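Skivum Two-Arm Home Kit: Notes After a Trial Period

Jul 9, 2020
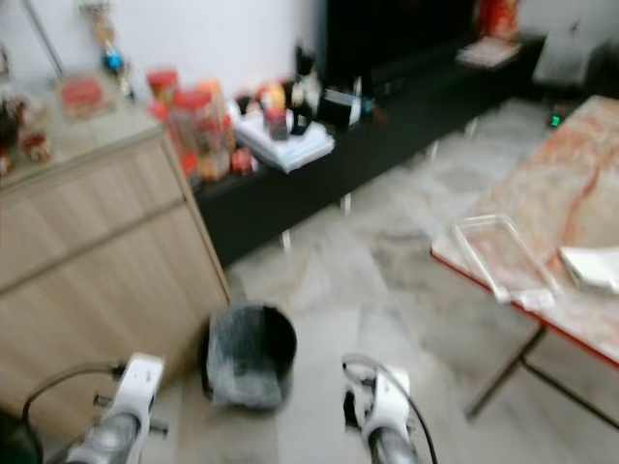
The two arms facing the living room, with the waste bin between them.

This blog has covered household automation for some years, mostly vacuum units and window cleaners. The Skivum kit, sold through the distributor Ghanem, is a larger undertaking. It is a paired-arm system intended for light tidying in ordinary rooms, and it was reviewed in a furnished home, with the usual contents left on the shelves and tables.

What is supplied

The kit comes in two cartons. The first holds the arms, the end parts and the cables. The second holds the base, the power unit and a printed manual of 40 pages. The manual is clear on assembly and thin on everything after it. Buyers who have not worked with such equipment should set aside a full afternoon. Ghanem also offers an installation visit from its Storkton office, which was not used for this review.

The cables are routed outside the arms. They arch well away from the joints and should be checked before each session. A sleeve or clip set would be a sensible addition to the carton, and the author has written to the distributor to suggest it.

Setting up the room

The software, called Anow, asks the owner to walk the base through the room and mark the surfaces on which the arms are permitted to work. Low consoles and tables were accepted without difficulty. A cabinet top crowded with ornaments was marked as excluded, and the software respected that marking throughout the trial. Jars with wide lids were left in place on the console for the duration.

Marble-look floor tiles were a concern at the outset, as the manual advises against glossy floors. The base held its position on them. On one bright morning the floor map had to be drawn a second time.

Performance

A total of 393 tasks were logged during the trial. Most consisted of carrying crumpled paper and empty packets from the table to a round bin. The arms were dependable with soft items of moderate size. Thin sheets lying flat were often missed, and the software does not always report a miss. A bin with a liner folded over its rim requires a slightly higher release point, which can be set under the Containers menu.

The pace is slow. A person would clear the same table in a small part of the time. The kit is better judged on whether it can be left to repeat a dull job, and in that respect it was satisfactory on most days.

Noise is modest. Conversation was possible in the same room, although the television had to be turned up when both arms moved together.

Cost and support

The kit is priced at $2000, with a further $200 for a yearly support plan. The plan covers replacement end parts and telephone help. Two calls were placed, and both were answered on the same day. The warranty text should be read with care, as it excludes damage to cables.

Recommendation

The Skivum kit may be recommended to households with patience and adequate floor space. Those who expect a finished appliance are advised to wait for the revised software, which Ghanem has announced for October. A further entry will be published here once that version has been installed.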